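Teaching a robot to pick up clothes by letting it choose what to learn next

The team at Grenden has spent most of its second year on a question that sounds small. When a robot is learning to tidy clothes in a bedroom, who should decide which examples it sees? The usual answer is that the people decide. An operator moves the arms, picks up a shirt, folds it or puts it away, and repeats. The lead researcher of the project believes that this wastes a large part of the work, and she has results which support her. I spoke with her on a Wednesday, first by telephone and then in the long room where her group keeps its desks.

She asked me not to put her name in the text. The paper is still with reviewers, and the group prefers to speak as a group. I agreed to this, and so in what follows she is only "the researcher."

We began with the method, which they call Celtis. I asked her to explain it as she would to a new student.

"The robot learns from demonstrations," she said. "A person controls two arms, and we record the cameras and the joints. After that we train a model which tries to do the same. Everybody in the field does it in this way, more or less. Our part comes after the first training. We show the model new arrangements of clothes, before any person touches them, and we ask how sure it is about the first movement. When it is very unsure, we collect a demonstration. When it is sure, we change the clothes and ask again."

The measure of being sure is simple. The same model is trained seven times with different starting values, and the seven copies each suggest a place to grasp. If the places lie close together, the arrangement is considered known. If they are spread over the whole shirt, it is considered unknown. The researcher was almost apologetic about this part.

"There are more elegant ways to estimate it. We tried two of them. They were slower, and the operators did not like to wait. With seven copies we have an answer in less than a second, and the operator does not lose the rhythm. I think people who write about methods forget the rhythm. A person who waits ten seconds before every attempt becomes tired in a different way."

In the main experiment, two groups of demonstrations were compared. The first group was collected in the ordinary way, with 700 demonstrations and no filter. The second was collected with Celtis, and it was stopped when the trained robot reached the same rate of success as the first. This happened after around 300 demonstrations. I asked whether less than half of the demonstrations also meant less than half of the time.

"No, and I want to be clear about it," she said. "You save demonstrations, but you spend time on arranging clothes that you then do not use. Somebody throws the shirt on the bed, the model says it is known, somebody picks it up and throws it again. When we counted all of this, we saved 30 percent of the hours. It is still good. But the other number is the one which people repeat, and I am a little bit uncomfortable with that."

The saving was also not equal for all kinds of clothing. Towels gained almost nothing. Trousers gained a little. The large difference came from shirts, and above all from shirts that touch or cover another piece. The researcher explained that a single shirt on a bed falls in fewer ways than one would think, and the model learns most of them early. With two pieces the number of cases grows very quickly, and a person who arranges them by hand tends to repeat the same few without noticing.

"I did it myself for one afternoon," she said. "I was convinced that I was making random piles. Then we looked at the recordings in order, and I had a style. The sleeves were always on my right side. I am right-handed, so I suppose that I was throwing with the right hand and the cloth opened to that side. The model had become excellent at my style and poor at everything else."

I wanted to know why they work on beds. Many groups use a table, and a table is certainly easier to reach. She answered that a table hides two difficulties. The cloth of the bed moves together with the cloth that one wants to take, and the surface is soft, so a gripper that comes down too far does not meet a hard stop. In the early months the arms lifted the duvet together with the shirt in many of the attempts. The model had learned to close the fingers at a certain height, and on a soft surface this height means very little.

The solution was partly mechanical. The fingers now come in at a flatter angle, and they close more slowly during the last two centimeters. The other part was in the data. Operators were asked to keep the failed grasps in the recordings and to correct them in one continuous movement, so that the model could see how a person lets go of the duvet and tries again.

"Before, they would stop the recording and delete it," the researcher said. "It is natural. Nobody wants to hand in the bad one. We had to ask several times, and I think for some of them it was unpleasant in the first week."

The homes in the study were also a matter of discussion inside the group. The first plan was to build one bedroom in the laboratory and to change the covers. A partner, the furniture rental firm Nartey, offered access to furnished apartments between two tenants, and in the end the robot was brought to 19 bedrooms. Each one had its own light, its own floor and its own height of mattress. The researcher described the transport as the worst part of the project – the base is heavy, the elevators are narrow, and the calibration of the head camera must be checked again after each trip.

She considers it worth the trouble. A model trained only in the laboratory room lost a large part of its ability when it met a strong window on one side. White covers were the most difficult in this respect. In the bright half of the bed the folds almost disappear for the camera, while in the shaded half they look deeper than they are, and the seven copies disagreed about both. 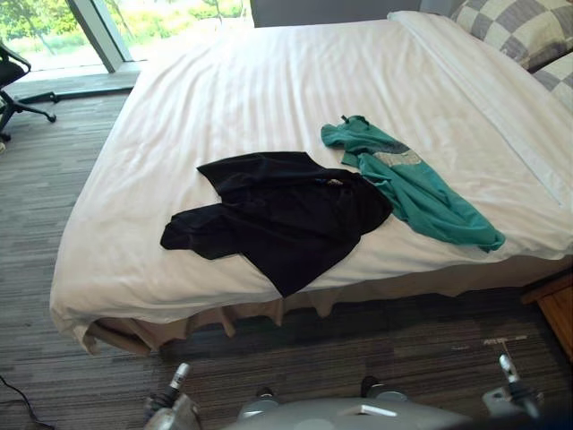 Dark clothing on a light bed, she continued, is a case where people expect no problem at all. The outline is easy to find, but the inside of the outline is not. A black shirt that has fallen together shows very little of its own folds, and the model must decide which edge is a sleeve and which is only the border of the pile. For a long time it preferred any small bright detail. If a label was visible, it wanted to grasp at the label.

"We found this funny at first, and then less funny," she said. "A label is not a terrible place. It is near the collar or at a side seam, and it gives you something definite. But the shirt does not always show a label, and then the model had no second idea. Celtis helped us there, because on black shirts with no visible label the copies disagreed strongly, and so the operators were sent to exactly those cases."

Order is the question that remains open. When two pieces touch, one of them should usually be taken first, and the operators do not agree among themselves about which. Some always start with the piece nearest to the robot. Others take the one on top, even when it is farther away and the arm must reach over the first. The model trained on all of them mixes both habits, and sometimes it changes its mind in the middle of the reach. The group has tested a fixed rule, nearest piece first, and it made the robot faster but also more likely to drag the second piece with it.

I asked whether the disagreement between copies could be used here too, during the work itself and not only when collecting. She said that this is the subject of the next study, under the name Vistum. If the copies disagree about the first piece, the robot would make a small movement, for example lift one corner by a few centimeters, and look again before it decides.

"A person does this without thinking," she said. "You pull a little and you see what comes with it. Our robot does not pull a little. It has decided or it has not decided."

She did not want to give a date for results. The grippers have to be fitted with a different sensor first, and the supplier has moved the delivery two times. In the meantime the group is preparing the recordings for release, including the failed grasps and the arrangements that were rejected as known. The second of these was a late decision. One of the reviewers had asked how one can judge a filter without seeing what it threw away, and the researcher thought this was a fair question. They had kept the camera views, but without any labels, and two students are now going through them room by room. She expects that work to continue until January.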